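Londarwood Garment Reuse, Hermont site
Minutes of the staff and management meeting on the folding stations
Friday, upstairs break room

Present: Edeltraud Steiner (chair), Tanko Sani (site operations), Bukola Iyamu (sorting floor representative), Omolara Jibrin (station lead), Kayode Akinola (minutes). Day shift attended. Evening shift sent written questions through Bukola.

1. Minutes of the last meeting

Accepted with one correction. The January minutes said the break room microwave had been replaced. It was ordered and has not arrived.

2. Where the folding stations stand

Tanko reported that 3 stations are now set up on the ground floor, in the bay where the old hanging rail used to be. Each has two arms working over a cloth-covered table. They are only being given knit tops for now: T-shirts, sweatshirts and light pullovers. Pants, anything with a zipper and all children's sizes stay with the hand folders.

Last week the stations put through 566 items that passed the check at the packing bench. Items that failed were refolded by hand and are not in that number. Bukola asked for the failed items to be reported too, because the refolding is work and it is being done by her people. Tanko agreed and will add a column to the weekly sheet.

Omolara said the hardest part is still the start of each item, when the garment comes out of the bin in a heap and the arms have to find an edge or a corner. Once a shirt is flat, the rest goes fairly steadily. Thick fleece is slower than thin cotton. She would like the bins sorted by weight of fabric before they reach the bay, and Bukola said that could be done at the second sorting table if somebody is given the time for it. Left open until item 4.

The Pîrvu technician has been in twice to adjust the grip settings. The second visit ran past the end of the shift and Omolara stayed on with him. Edeltraud confirmed that those hours will be paid as overtime.

3. What has changed for people on the floor

Edeltraud asked for this item to be taken slowly and for everyone to have a turn.

Bukola reported that hand folders are now split between the packing bench and the long tables. People at the bench say their shoulders are better at the end of the day. Several also say the work is duller, since they are checking folds all morning and hardly talking to anyone. The long tables were where people talked. She asked for the two jobs to be rotated at lunch. Tanko had no objection. Rotation starts next week and the list goes up by the time clock.

Omolara said that working as station lead means standing near the tables with little to do for long stretches and then having to step in quickly. She does not want one person left with that for a full shift. She has started training two folders and would like a third. Training takes three mornings. Bukola asked whether trained people would get the station rate on the days they cover. Edeltraud said yes, for the whole day and not by the hour.

On noise, the evening shift wrote that the motors are not loud but the stop tone is, and that it can be heard in the office. Tanko will ask Pîrvu whether it can be turned down. If it can't, he will look at a light in place of the tone.

On safety, the yellow floor line was laid too close to the walkway and carts have been crossing it. It will be moved out before rotation starts. Staff are reminded not to reach across a table while the arms are powered, even to pick up something that has dropped.
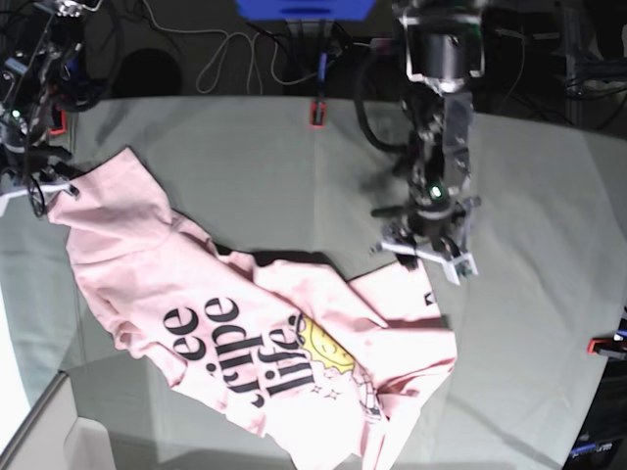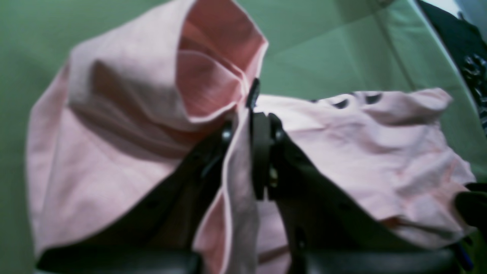
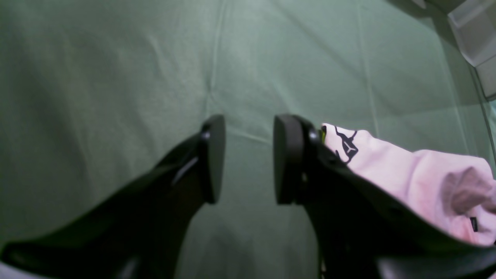

Pink garment at the folding station, ground floor bay.

Question from the evening shift: Will anyone lose hours because of the stations?

Answer (Edeltraud Steiner): Nobody on a current contract will have hours cut this year. Two people are leaving in the spring by their own choice and those posts will not be filled as folding posts. One of them will be filled as a sorting post, open to current staff first. I will put this in writing and post it next to the rotation list.

Bukola asked for it to be noted that "this year" is shorter than the floor had hoped for. Noted.

4. Presorting by fabric weight

Tanko suggested a trial using one person at the second sorting table for 30 minutes at the start of each shift. Bukola said this was too short for a full delivery day and fine for the others. Agreed to try it as proposed, with 50 minutes on delivery days. Omolara will keep a note of how often she has to step in, with and without presorting, and bring it to the next meeting.

5. Celtero scheduling software

Celtero is the program that assigns bins to stations and to the long tables. Bukola reported that it has been sending the long tables the awkward items in a block, so that people get nothing but coats for an hour. Tanko said the program fills the stations first and the tables get whatever is left. He can set it to mix the bins but has not had time to test it. Edeltraud asked him to do this before anything else on his list.

There was some discussion of whether Celtero records how fast each person works. Tanko said it records by table and not by name. Bukola pointed out that on evenings there is often only one person at a table, so the two come to the same thing. Edeltraud will ask for the table records to be grouped by shift. Until that is done, no supervisor is to use them in a review.

6. Any other business

The heater by the loading door is out again. Reported.

Kayode asked for questions from evenings to come in by noon the day before, so they can be typed up and copied.

Omolara asked if the folders in training could have a stool each at the stations. Agreed, to be taken from the upstairs store.

Actions

Tanko: failed items column on the weekly sheet; floor line; stop tone; bin mixing in Celtero.
Edeltraud: written statement on hours; overtime for Omolara; Celtero records by shift.
Bukola: rotation list; names for the presorting trial.
Omolara: third trainee; note of step-ins; stools.
Kayode: chase the microwave.

Next meeting in the same room, start time to be moved later so that evening shift can send someone.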